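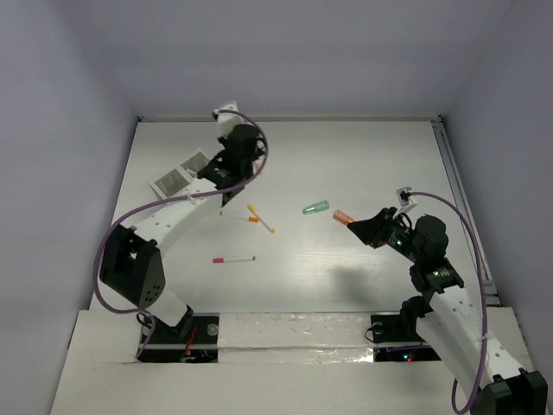
Home Rooms Tables Storage Archive

White Top, Gray Walls: A Gallery of Plain Work Surfaces

Posted 10/16/22

I have been hearing for a couple of years that the cure for a messy work surface is a plainer work surface. Paint the walls one color, keep the top white, close off three sides, and small things will stop getting lost. The people who say this are often selling panels. I went into this gallery doubtful and came out of it a little less doubtful on two points, which I will get to. The notes are short and in no special order, and they are mine alone. No maker paid for any of it.

The top
White, flat, and not much else to say about it. A white top does one thing well: a small object on it has an outline. Five small things spread across the middle of a table like this can be found at a glance, and I will give the plain-surface crowd that much. What they leave out is the wiping. Our own white top at Biltstead went in during September and I was cleaning pencil off it the same week.

The walls
Three of them, pale gray, the two sides slanting in toward the viewer's idea of a room. I expected to dislike this. Closed-in tables tend to feel like a phone booth laid on its back. The gray helps, I admit, and it is kinder on the eyes than white on white, where the top and the wall run together by late afternoon. Whether it helps anybody put things away is another matter. I have seen no sign that it does.

On the gray itself
Konex sells a gray it calls "quiet." Neleo sells one it calls "neutral." I bought a can of each and painted 2 boards, stood them in the hallway, and asked people which was which. I couldn't tell either, and I had painted them. Buy whichever is closer to your house.

The seam
Where a white top meets a gray wall you get a thin dark line all the way across the back. Some people pay to have it filled. I'd leave it. Filler goes yellow before paint does, in my experience, and then you have a yellow line. The real complaint about a seam is that pins and small screws drift into it. A strip of felt tucked in from behind took care of ours, and it cost less than lunch.

The rail
A long slotted metal rail down the right side looks very serious. I like the look. I also know what happens to slots, which is crumbs, sawdust, and that gray lint no one can trace. Slotted aluminum is sold on the promise that you can add anything to it later. In the 7 years I've had a length of it on my bench at home I have added one hook. It is a good hook.

Spreading things out
There are two schools here. One puts every object in the middle, apart from its neighbors. The other lines them up along the back wall like a spice shelf. The middle looks casual but is easier to reach into, and nothing has to be moved to get at something else. The back wall looks neat and stays that way until the first time you need the thing in the corner. I use the middle. I don't claim it's a system.

The raised front
A raised platform along the front edge stops pencils from rolling into your lap. It also gives your forearms a ridge to lean on for hours. I would want to sit at one for a full day before ordering it, and the Hoani showroom gave me ten minutes on a stool of the wrong height.

Price, since several of you wrote in
A set of ready-made side and back panels from Hoani was quoted to me at $288. The same three walls, cut to size at the lumberyard and painted in the garage, came to $174 with brushes and a drop cloth. The ready-made corners are better than mine. They are not that much better. If you own a sander and have a dry weekend, keep the difference.

The two points
I said I had softened on two. First, a plain top does make small objects easier to see, and I no longer argue with people about it. Second, gray beats white for the walls. Everything else I was told (calmer work, faster cleanup, fewer lost parts) I am still waiting to see. Our drawer of mystery screws at Biltstead is as full as it was before the walls went up.

Still on my list: darker tops, and a set of fold-down walls that Neleo keeps promising for small rooms. I've seen fold-down things before. The hinges are usually where the trouble is, so I'll be looking at those first.

Filed under: Tables, Paint, Small Rooms, Complaints

Contact | Copyright 2022 | Back to top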